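Call for Participants: Reading Habits and Sleep in Shift Workers

The Amthorpe Center for Daily Health invites adults who work evening or overnight shifts to take part in a study of reading before sleep. The study is funded by the Nirel Fund and directed by Dr. Yiran Shi. We are seeking 75 participants from Amthorpe and the nearby towns.

Many shift workers go to bed in daylight, often within an hour or two of getting home. The study asks whether a short period of reading on paper changes how long it takes them to fall asleep and how rested they feel on waking.

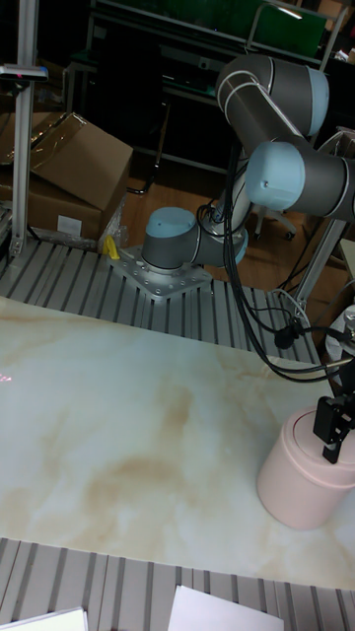 Participants will keep a sleep diary for five weeks. During the first two weeks they will follow their usual routine. During the remaining three they will read from a printed book of their own choosing before going to bed, and will note the title and the time spent in the diary. Each participant will also attend an interview at the Center at the start and at the end of the study.

To be eligible, you must:
Be 18 years of age or older
Have worked evening or overnight shifts for over 2 years
Be able to read comfortably in English
Not be under treatment for a sleep disorder

Parents of infants may apply — please mention this on the form so that the diary can be adjusted. Persons who took part in the earlier Tamuno study are not eligible.
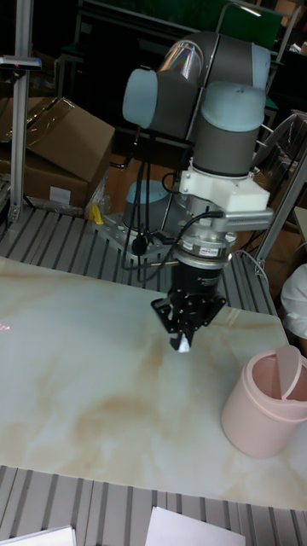 Will I be paid for taking part?
Participants receive $75 after the final interview. Those who withdraw early will be paid in proportion to the number of weeks completed.

Participation is voluntary, and you may withdraw at any time without giving a reason. Diaries are stored under a code number, and names are kept separately. No information about individual participants will be shared with employers.

Application forms are available at the front desk of the Center and at the Priltitz Branch Library. Completed forms must be received by 8 May 2023. Applicants will be notified by mail, and the first interviews will be held in July.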